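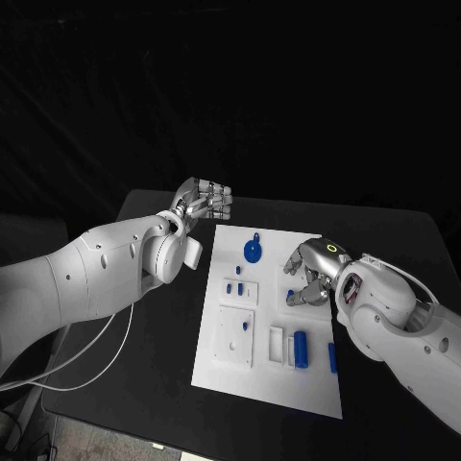
**O tempo de montagem numa placa de encaixe mede a destreza manual?**

Em parte. O tempo total mistura a preensão da peça, o transporte, o alinhamento e a inserção, e só com registos separados se consegue atribuir uma demora a uma dessas fases.

### 4.2 A placa como instrumento de medida

A literatura sobre placas de encaixe tem uma confiança no cronómetro que não partilhamos. O protocolo Grendumus, na versão redigida por Paredes e Montecinos, manda colocar pinos e peças redondas numa placa pousada na mesa e reduz cada sessão a um único valor em segundos. As autoras apresentam esse valor como índice de destreza fina. Os dados que publicam permitem, quando muito, dizer que certas sessões foram mais curtas do que outras.

O primeiro problema é a orientação da placa. O protocolo não diz se deve ficar paralela ao bordo da mesa ou em ângulo, e a diferença conta: com a placa rodada, o pulso chega ao furo por outro caminho, e uma peça cómoda de inserir passa a exigir uma correção no fim do gesto. Na nossa série de 80 montagens anotámos a orientação antes de cada ensaio. Ulloa sustenta que o efeito se dilui com a prática. Pode ser, mas a sua amostra não inclui ensaios com a placa rodada depois do treino, pelo que a afirmação fica por demonstrar.

O segundo é a folga. O fornecedor, Denico, indica uma tolerância única para todos os furos; as peças que recebemos do lote Paju não a cumpriam de modo uniforme, e três delas tiveram de ser postas de lado. Um pino apertado demora mais a entrar seja quem for que o segura – e essa demora aparece depois nas tabelas como falta de perícia.

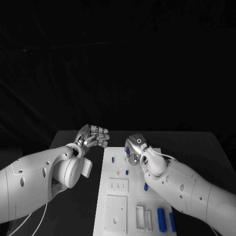
*Figura 3. Aproximação à placa branca: mão fechada, voltada para baixo, com uma pequena peça azul aparentemente segura nas pontas dos dedos.*

O momento da Figura 3 ilustra uma dificuldade de codificação. Dois anotadores a quem se mostre uma posição deste tipo podem classificá-la como fim do transporte ou como início do alinhamento, e ambos encontram apoio no manual. H. e C. Huenchumán (Bautista assina o manual como «H.», Catalina como «C.») propõem usar como fronteira o primeiro contacto entre peça e placa. O critério é claro no papel. Na prática, com peças pequenas, a própria mão tapa muitas vezes o ponto de contacto, e o anotador acaba por adivinhar.

Também não nos convence o argumento do volume. A base Evell reúne 2000 ensaios, número citado com frequência como garantia de robustez. Todos foram feitos com a mesma disposição das peças, e repetir a mesma configuração nada informa sobre o que sucede quando o pino muda de lugar. Preferimos uma série menor, com até 20 ensaios por disposição, cada um com as fases anotadas em separado.

Mantemos o tempo total nas tabelas que se seguem, por comparabilidade com os trabalhos anteriores. Pedimos, porém, que seja lido ao lado da folga medida e da orientação da placa. As peças excluídas constam do anexo B, com as respetivas medidas.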